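How to Speak at a Town Council Meeting (and Enjoy It!)

If you've only ever yelled at politics through a TV screen, local government is going to be a treat. Your council members live a few streets away, and most of them will remember your name after one good comment.

Start with the agenda. Wiltbridge posts its packet online before every meeting, and the last one ran to 237 pages. Don't panic! Search for your street or your issue and read only that item.

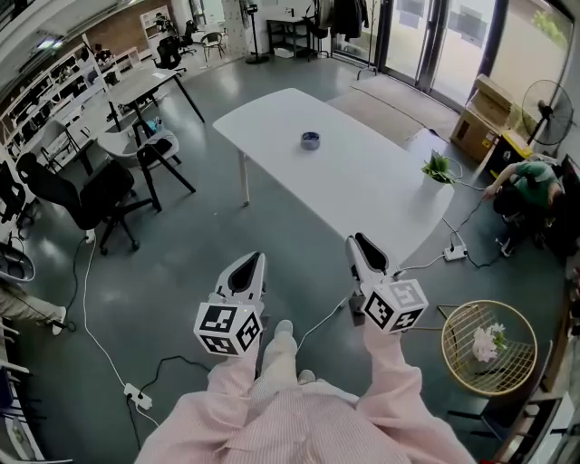
Write your comment out in full and read it aloud with a timer running. Standing up is best, since that's how you'll deliver it. Any quiet spot by a window will do, with a white table to drop your notes on and maybe a little potted plant at the corner to play the mayor. Trim until you finish with ten seconds left.

Sign up early. The sheet usually sits by the chamber door, and you'll need your name, your address and the item number. For the 28th July hearing on the Farthorpe bus route, Ngọc Hứa was first on the list and got quoted in the paper!
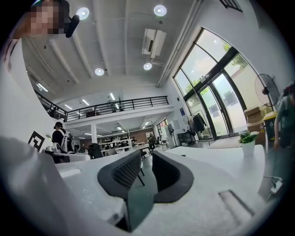
Floor, chair legs, gripper fingers.

When you're called, give your name, say what vote you want, and tell one story from your own life. Then email the clerk a copy so it goes in the record.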